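Sleeving line going automatic, what happens to the packers
Clirkville board > Packing & Warehouse

pearcrate_88
So they told us at the 6am huddle. Zestthorpe is putting robot arms on fruit packing, starting with the foam net sleeves. Two cells by January. Nobody's losing their job they said, "roles will evolve". Anybody been thru this? I've got 30 on my shift and half of them asked me today what evolve means and I had nothing.

dock_lurker
means re-apply for your own job at the Wenach site lol

tmolina
Went thru it at Mockus two years back. Not as bad as dock makes it sound. Nobody on my line got cut but they stopped replacing people who left. Went from two full lines to one and a half that way. Pay stayed the same, and you stand watching a cell and clearing jams. Boring. Shoulders feel better tho.

pearcrate_88
The sleeves are what I don't get. Those foam nets are the worst thing in the building. They squash, they stick to each other, they roll up on themselves. A new hire takes a week to get quick. How is an arm gonna do that

gripside
I do this for a living so I'll answer. It learns off people. You have somebody do the job holding grippers instead of using bare hands, record all of it, train on that. Soft stuff is hard, foam nets and thin plastic bags especially. You don't get there with 10 good demos. More like 1000 and then you find out about the stuff you missed. 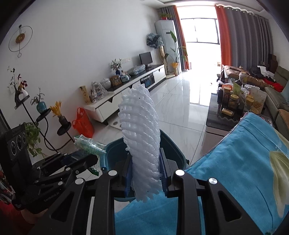

And it can't all be the same net in the same spot on the same table or the thing falls apart the first time somebody moves a bin. Mess is good. Cloth in the way, other junk nearby, different light. Anyway pearcrate, ask who's doing the demos for your plant. If it's your packers that should be a paid role with a rate, in writing.

dock_lurker
so they train their replacement and get a rate for it. great

gripside
Didn't say it was fair. Said get the rate.

a_ramanauskas
Arūnas Ramanauskas here, I was steward at Wenach when the labeling went over. Gripside is right about the rate. We did not ask and people did that work at base pay for months. Also ask about targets. Ours went up to 400 trays a shift per cell and the person minding it got written up when the cell was slow. Cell jams, person gets the write up. Get that sorted BEFORE it's running.

tmolina
400 per cell isn't crazy if the cell works

a_ramanauskas
It did not work. That is my point.

tmolina
ok but that's your management not the robot. Mockus never wrote anybody up over a jam

pearcrate_88
Writing this down. Paid demos, no write ups for jams, what happens when someone leaves. What about the older folks, I've got a couple who don't want to touch a screen

tmolina
keep a hand line for the odd sizes. There's always odd sizes. We put our slower people there and it was teh best spot in the building

dock_lurker
til they automate the odd sizes

gripside
long way off for the really weird ones imo. but yeah get training hours for them too, on the clock

pearcrate_88
Meeting's at 2pm with the plant manager. will post what they say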